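I have a rule about any hotel that calls itself an "experience", and I broke it for Skerness. The website promised a boutique coastal retreat with 70 rooms, each with its own character. Ours had the character of a room next to a lift.

To be fair, the bed was good and the shower ran hot. But we'd paid extra for an ocean view, and what we got was a car park, a row of bins and a strip of grey water you could see if you stood on the left side of the balcony. When I asked at the desk I was told the category is "ocean aspect", which apparently covers anything facing the right way. Moving to a proper view room would have been another $200 a night. We stayed put. 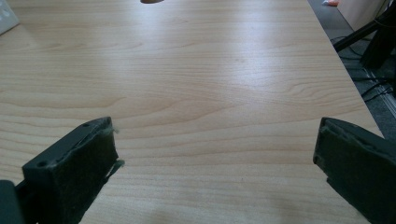 Skerness, March

Breakfast is included, they say, except the eggs. I'm still not sure how you exclude eggs. The buffet closes at half past nine and by nine the fruit was down to melon. We gave up on day two and walked to Kontogiannis, the bakery behind the jetty, where a cheese pie and a decent flat white cost less than the hotel's toast upgrade.

Then there's the "private beach", which is a public beach with five hotel umbrellas on it. Locals were walking their dogs straight through the middle, good on them.

I know people rave about this place – nearly 200 glowing reviews when I booked – and maybe they all got the other side of the building. If we come back this way I'll try one of the cabins up the road and bring my own eggs.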